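The kitchen at Drerncombe has no kettle, which I found a bit of a blow after the drive. What it has is a door at the end of a corridor, two desks, a lot of cables and a pair of screens, and on the screens are kitchens. Quite a few of them, it seems. I'd come to talk to the woman who runs the collecting side of Prokument, and she very kindly went and found me a tea from downstairs before we started.

Prokument is her team's attempt to build up a big library of examples that a robot arm can learn from, all made in simulation. She used to be a primary school teacher (I'd have guessed something with more soldering) and she says the jump was smaller than people think.

"You show it, and then you show it again with the furniture moved," she told me. "I did that for years with number lines. The difference now is that my pupil has no idea what a worktop is until I've given it enough worktops."

An example, in her world, is one go at one small job from start to finish. Somebody sits at the desk, holds a controller and steers the arm through it, and the computer keeps everything: the views, the angle of each joint, what the gripper was up to. The day I visited they were on a kitchen with black units and a wood floor, very smart, much smarter than mine. 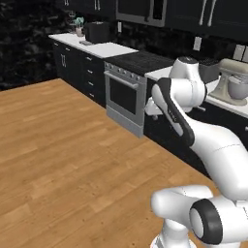

The arm in one of the simulated kitchens, with its gripper down by the end of the cooker.

I asked why anyone would bother with a toaster and a food mixer if the job is shifting a little block about. She laughed and said she gets that one from her own bosses.

"If the room is bare, it learns a bare room. Then you put a plant in and it's lost! We want it to have seen clutter that has nothing to do with the job. It has to work out for itself what to ignore, and it can only do that if there's something there."

The target for this batch was 100 good examples, and they ended up recording 103 because 3 had to go in the bin. I was surprised that was all. She pulled a face and explained that the batch before, which they call Urwood, had been a different story: only 67 worth keeping, and a fortnight of grumpy afternoons. The controller had been set too twitchy and everybody's hands were overshooting.

"You can see it when you play them back — the arm sort of shivers. And the system will copy that, quite faithfully. It doesn't know it's a mistake, it thinks that's how you pick things up."

So do they want every example to be perfect? She thought about this one for a while, long enough for me to finish the tea.

"No, I don't think so. I like a bit of a wobble and then a recovery. Somebody comes in too far over, notices, comes back. That's useful, because the arm's going to get it wrong one day and it needs to have seen what you do next. What I don't want is dithering. If a person stops halfway to think about lunch, I chuck it."
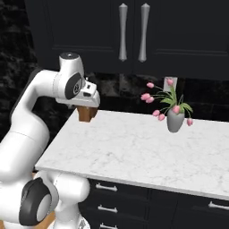

Block in the gripper over the marble worktop, tulips further along.

I was allowed a turn myself, and I was dreadful. The hard part is depth. On a flat screen I had no feel at all for how far away the block was, and I spent my first try closing the gripper very carefully on thin air. She told me to watch the shadows and flick between views, and by my fourth go I had it up off the surface and was ridiculously pleased with myself. (Mine were not saved. I did ask.)

The other half of her time goes on Dow, the sorting tool her team wrote to play back examples and tag them. She watches every single one before it's let through, usually first thing with the blinds down. I wondered if a program couldn't do that for her.

"It does some. It'll tell me the block ended up in the right place. It won't tell me that someone got it there by shoving it along with the side of the hand, and I don't want that in the pile."

Next up is drawers, which she is dreading, and after that a run of different handles. They're hoping to have the drawers finished by May. I've been told I can come back and have another try, as long as I bring my own teabags.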